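Small Oven, Shared Table: How We Arranged a Snack Corner for Our Study Room
Group report by Tzu-hsuan Kan, Pei-shan Lu and Chih-ming Man

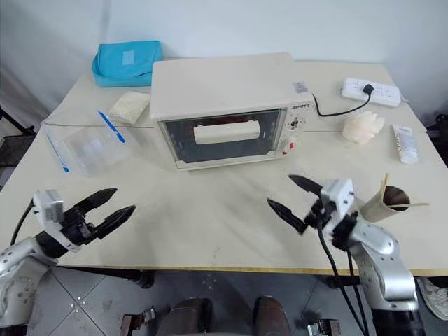

Our class uses one study room on the second floor, and many students stay there until late evening. The canteen closes early, so in April we asked for permission to keep a toaster oven in the room. Our teacher, Juniper Marchetti, agreed on the condition that we first study how the table should be arranged.

Method
We gave a short paper form to students who use the room. We received 131 answers. We also watched the table for 11 evenings and wrote down where people put their things.

The table
The table top is white and the toaster oven is near the middle of the back. The power strip lies at the back right, on the same side as the power cord of the oven. The round dial and the red-and-white knob are also on the right of the door. We wanted to leave the front of the door free, so other items should go to the sides.

On the left we tried a clear storage box with a lid and blue trim. It is easy to see if there is something inside. A turquoise pouch was behind, close to the back edge. On the right we tried a short beige cup for the wooden sticks.

Results
Most students wanted the food on the left side, away from the cord. The most common complaint was about crumbs. Pei-shan Lu observed that people often put a plastic bag of food very near to the oven while they wait. We think this is the main safety problem, and we wrote a rule for it: bags must be moved before the oven is turned on.

Limits of the study
We did not ask students from other floors. On Thursday the room was used for a meeting, and our notes from that evening are short.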